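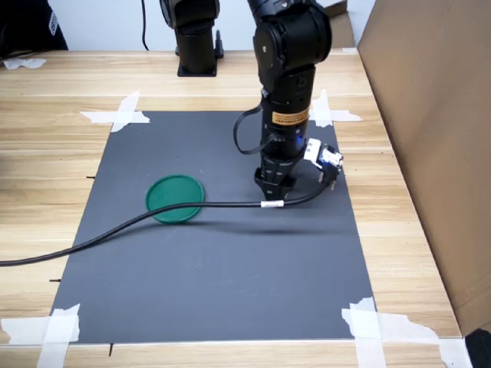

Speaker notes, lab seminar talk, Monday, March 6, 2023

Slide 1. Hi everybody, thanks for coming, I know it's early and I know there's no coffee in this building. I'm Marisol Londoño and I'll be talking about Brinik, our little method for deciding which demonstrations a policy should learn from. Work with Vy Hầu and Wumpini Kyei, and Teodoro Jaramillo did most of the statistics, so please save the mean questions for him.

Slide 2. The setup in one breath: you teach an arm a task by showing it the task many times, then you train on everything you recorded. Everything! Good runs, clumsy runs, runs where the operator was hungry. We wanted to know how much of that pile is worth keeping. (Pause. Ask who has thrown away demos by hand. Wait for hands.)

Slide 3. We collected 2,749 demonstrations in one summer, wrapping up in August. Tabletop stuff, two arms, small everyday objects – lids, plugs, things with cords. Cords are my favorite and Vy's least favorite, they never lie the same way twice. A flat lid is the opposite kind of trouble, the rim is low and the fingers have to come in at the right height or they just skate.

Slide 4. How Brinik scores a run. Go slowly on this one, last time I lost the back row. We train 5 small policies on different random splits. Then for each demonstration we ask the policies that didn't see it what they would have done at every step. If they agree with each other and the operator did something else, the run gets a low score. If they disagree with each other, we leave the run alone, it's probably teaching us something rare.

That second part is the whole trick and it was Wumpini's idea. Our first version dumped both kinds, and it threw out nearly all the recoveries.
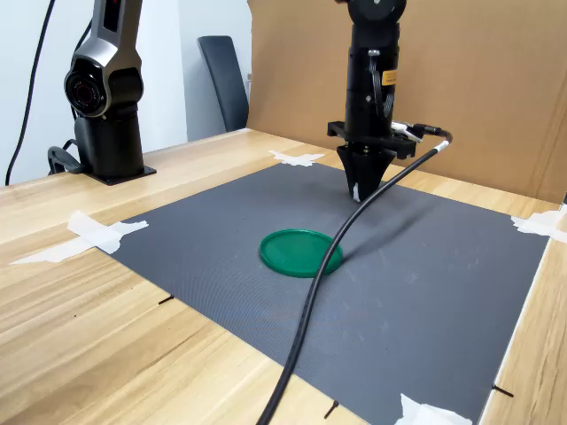
Slide 5. Okay, so where you start the arm matters a lot more than I expected. When the gripper begins low and close to the object, the policies agree on nearly everything and the scores come out flat. Begin higher up and you get a real spread. We now vary the start height on purpose, and I'd do that even if you never touch our method.

Slide 6. The result. Keep the top 70 percent of the runs and the policy does better than with all of them. Keep only the top 40 percent and it gets worse, mostly on cords. (Let them look at the plot. Don't read out the axes.) Vy will want me to say that a random 70 percent does worse than the full set, so there, I said it.

Slide 7. What bugs me. We only have one kind of gripper in this data. The cutoff was picked by sweeping, so you'd have to sweep again for your own tasks. And training those extra policies isn't free, it ties up our machine overnight – Teodoro has a cheaper version half working, ask him at lunch.

Slide 8. Thanks to Thư Trương for reading the draft twice. Leave this slide up for questions. If somebody asks about code, it's coming once I clean up the config files. If somebody asks about longer tasks, go to backup slide 2.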